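3.2 Where folding was done

Most participants did not fold at a table. Of the households visited in the Clallance area in June, the bed was the usual choice, followed by the couch and, in two homes, the floor. The reason given most often was space. A bed is large enough to hold the unfolded pile, the item in hand and the finished stacks all at once, and it is normally close to where the clothes will be put away.

The bed surface mattered more than we had expected. Some participants folded straight onto a sheet or quilt, and others kept a woven mat over the bed. Mats gave a flatter and firmer base, and participants who used one tended to smooth each fold with the side of the hand before going on. On a soft quilt the same stroke pushed the cloth down into the bedding, and the fold often had to be squared up again. Figure 4 shows the edge of one such mat, with a folded white cloth lying on it. The sitting position was also common: the person sits on the bed or right beside it and works within arm's reach, so that little walking is done until the end.

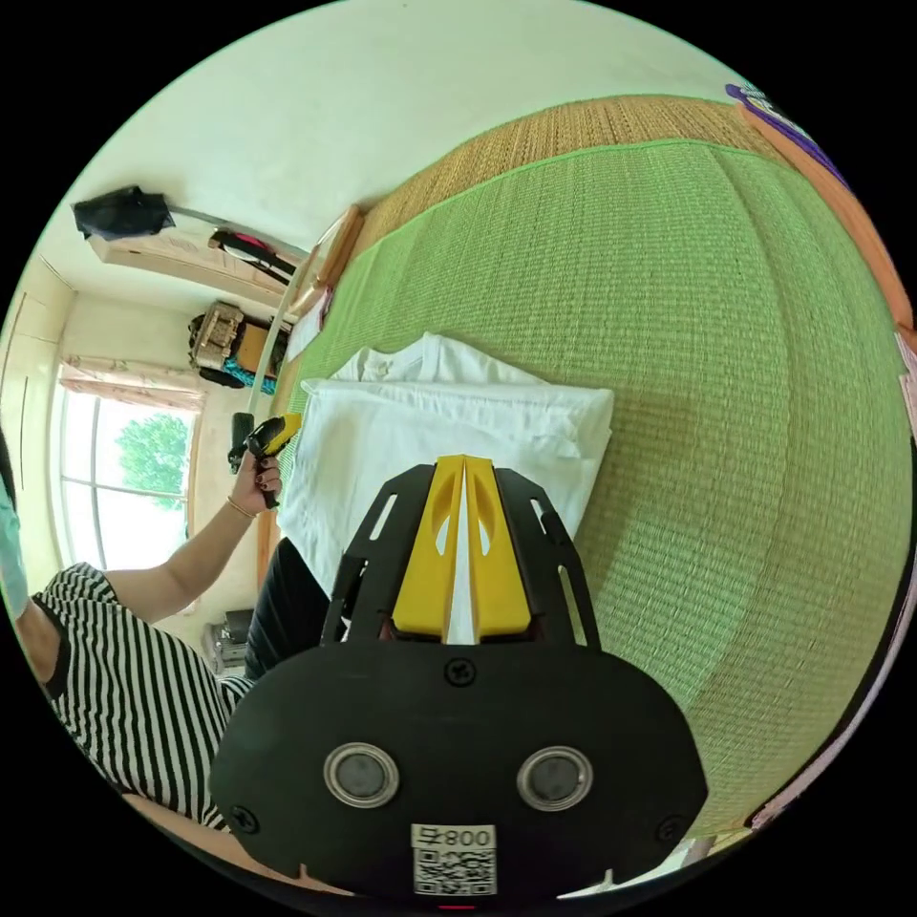
Figure 4. Folded white cloth on a bed covered with a green woven mat, with a window and white wardrobe behind.

Nelly Zapata objected to our early use of the term "folding station" for these places, saying that it made the bed sound set aside for the job, when in her home the clothes had to be finished and gone by 9 p.m. so that people could sleep. We took the point and have used "folding place" from here on. Her remark also explains a pattern in the timing records. Sessions on beds were short and rarely broken up, while sessions on couches could be left half done until the next day.

3.3 Order of work and stacking

Participants sorted before folding in some homes and during folding in others. Those who sorted first made loose piles by person or by drawer. Those who sorted as they went picked up whatever was on top, folded it and placed it on the right stack. Neither way was clearly faster. The second way needed more stacks open at once, and on a single bed these soon took up the space needed for large items.

Large plain items such as sheets caused the most trouble. They have few features to guide the hand – no collar, no sleeve, no front or back – and participants had to find the corners by feel. A common method was to fold the item roughly in half, lay it flat, and then correct the edges one side at a time by pinching the upper layer and drawing it across. White cloth was named as hard to line up under a ceiling light in the evening, when the edge of one layer did not stand out from the next. Several participants said they left white items for the daytime if there was a window near the bed.
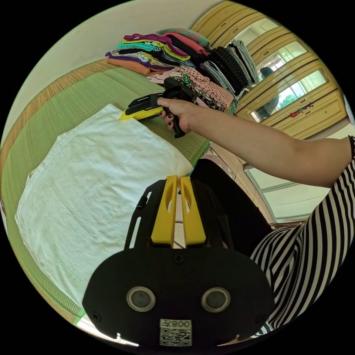

Figure 5. White cloth being worked at its upper edge, with stacks of folded clothes close by.

Stacks were usually placed on the far side of the work, at the limit of a comfortable reach. This kept the near side clear for the next item but meant that each finished piece was carried over the one below it, and tall stacks were sometimes knocked. Participants dealt with this by starting a new stack well before the old one became unstable. In the Zalel homes, where shelves were shallow, stacks were kept low from the start and the final fold was made to match the depth of the shelf.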